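3.2 The hall, and why I kept looking up

I should say at the start of this section that I came to the open-plan question through noise. I'd spent two winters asking people in shared workspaces what bothered them, and I got back 136 usable questionnaires, and most of what folks wrote in the free-text box was about hearing each other (phones, chairs, somebody's lunch). Only later did I go back through the same comments and notice how many of them were about the ceiling. People don't say "ceiling," of course. They say the place feels like a barn, or that it's nice and airy, or that the lights give them a headache by 3 in the afternoon. But it's the ceiling they're talking about, and I'd skipped right over it the first time!

So for the second round I picked spaces with tall roofs and an upper level, and I left the regular office floors to other people. Koller, the first one we visited, had a flat roof and a deep balcony, and I've written that up in Section 3.1. The hall in Figure 2 is the one we call Fliristhorpe, and it's my favorite of the bunch, which I probably shouldn't admit in a methods section. The roof is a curve of white corrugated metal with white beams crossing it, and at the back there's a mezzanine with a black metal railing. I must have sat in there for a good part of a week, mostly with my head tipped back.

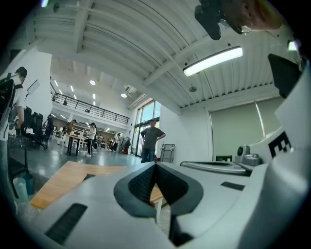 Department of Interior Environments, Working Spaces Group
Figure 2. Fliristhorpe hall: curved metal ceiling, mezzanine and rear glazing.

What I like about the hall is that you get several kinds of light in the one room, and they don't agree with each other. Daylight comes in through the tall dark-framed windows toward the back right. The long LED fixture is a strong, bright bar against all that white metal, and then the underside of the mezzanine has its own rows of small lights, so the area beneath it reads almost as a separate room with a lower lid on it. We asked everyone to mark on a floor plan where they'd choose to sit for two hours of quiet work, and where they'd choose to sit for a chat. The quiet-work marks bunched up under the mezzanine. The chat marks went all over the open floor, with a little cluster near the glass (I'd have sat there too).

Then there's the blind. A large pale roller blind covers the window on the right wall, somewhere between green and gray, and I'd assumed it was a glare thing and moved on. But it kept coming up in the interviews. People liked having one big soft-colored surface in a room that's otherwise so white, and a couple of them told me they looked at it when they were thinking. I hadn't put a question about wall surfaces on the form at all, so I can't give a figure for this. It's going on the form for Mullareo in June.

I also want to put in a word for the small domestic stuff, which tends to drop out of papers like this one. There's a clothes rack by the windows with garments on it, and an air conditioning unit high on the wall near the corner. Neither one is architecture. The rack, though, was named as a landmark more often than the windows were ("I'm usually over by the coats"), and the unit on the wall was the thing people brought up whenever I asked about comfort, even if I'd asked about light. I've coded both as "fixed points" in Table 4, and I'm open to a better name.

For sound we used the same routine as in the earlier hall, a short walk with the meter along the open floor and then again under the balcony. The Onesby scoring sheet gives each spot a value out of 100, and the open floor came out at 82, a good bit higher than I'd guessed for a room with a bare metal roof. I expected it to ring. My hunch is that the ribs break things up some, but we only walked the route on a Wednesday, so I'd like to see it done again with a fuller room before anybody leans on that number.

One last practical point on the questionnaires. We left the plans and pencils out on a table all day and let people fill them in whenever they liked, and the afternoon sheets are a lot messier than the morning ones, with arrows and second thoughts and one very nice drawing of the railing. I kept the crossed-out marks in the data as second choices. They're shown in gray in Figure 3, and the comparison with Koller picks up in Section 3.3.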